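Folding Laundry in Shared Rooms – Larkthorpe Student Housing Project

For our project we wanted to know how people in small bedrooms get their clean clothes put away, and we got 47 answers from two floors of Larkthorpe, far more than we had hoped for! Hardly anyone owns a proper table, so the bed does the job. Shirts went fairly quickly, but jeans gave us all kinds of trouble – the thick seams fight back, and the pockets bunch up if you don't smooth them first. 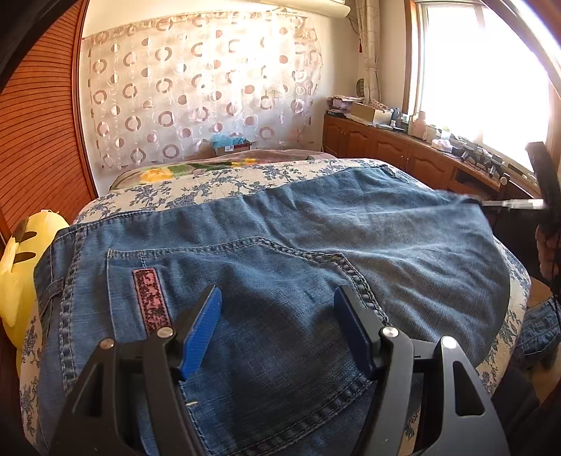

Theda Kuhlmann wrote back to us that she stopped folding jeans in thirds years ago and just lays one leg over the other, then rolls from the hem up to the waistband. We tried her way on 12 pairs and liked it very much, though the rolls took up more of the drawer than we expected. Su-bin still prefers a flat fold, and we went back and forth over it for most of November (quite happily, I should add).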